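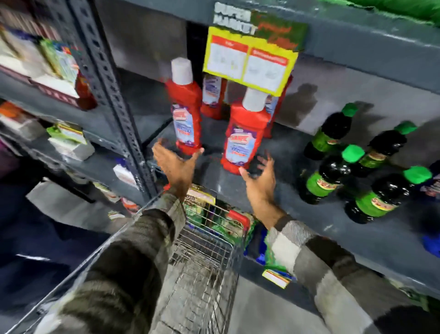
Divya Unnithan
Staff Writer, Recordings and Releases

October 2025

The Elango Ramasamy Quartet will release its second album, Skullport, through the small independent label Deroso. The record has seven tracks, all recorded live in one room over 2 days last March, with no overdubs and no headphones. It will be sold as a download and as a single LP pressed in an edition of 1000.

Ramasamy plays tenor saxophone and wrote five of the pieces. Divya Marar is on piano, Gholamreza Rahimi on double bass and Sharon Mussa on drums. The lineup is unchanged from the first album, Chacko, which Deroso put out as a download only and which has not been pressed since.

The sessions took place at Skustow, a former rehearsal hall with a wood floor and a low plaster ceiling. The band set up in a shallow arc with the bass in the middle. A spaced pair of omnidirectional microphones carries most of the sound, with one spot microphone on the bass and another inside the piano lid. Drum levels were set by moving the kit back until the ride cymbal stopped covering the piano's upper register. No spot microphones were used on the drums or the saxophone. 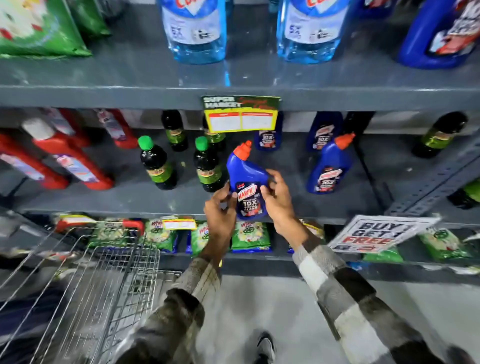
The title track is the longest on the album and the only one with a written drum part. Mussa plays a five-beat figure with brushes on the snare while Rahimi holds a four-beat line under it, so the two parts meet on the downbeat every 20 beats. Marar enters late, with block chords in the left hand only. The part is marked in the score with a large "10X" over the repeat sign, in the same blunt style as the white lettering on the blue Harpic bottle, and the quartet plays all ten passes before the tenor comes in. On stage the count has usually been left open and cued by Ramasamy with a nod.

Of the remaining pieces, "Low Water Mark" is a slow blues in D flat with an added two-bar tag, and "Carrier" is built on a bass line that Rahimi brought in as a warm-up exercise. He is credited as co-writer of that one. Marar contributed "Second Stair," a waltz with a bridge in a distant key. The closing track is a free improvisation, cut from a longer take by means of a single fade at the end. 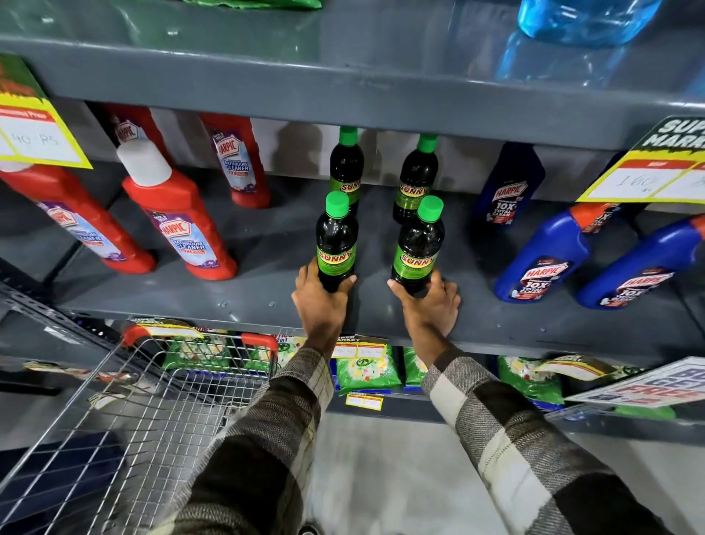

Mixing was limited to balance between the main pair and the two spots. No compression was applied before mastering, and the LP and the download use separate masters. The LP side break falls after the fourth track, which leaves side two slightly shorter and allowed the title track to be cut at a higher level there. The download is offered at 24-bit resolution and includes an alternate take of "Carrier" with a longer bass introduction. The alternate take is not on the vinyl.

Deroso lists the album under catalog number 1208. Orders placed directly with the label include a folded insert with Ramasamy's lead sheets for the title track and "Low Water Mark." The quartet will play the full album in sequence at Skustow after the release, in two sets, with the interval placed at the LP side break.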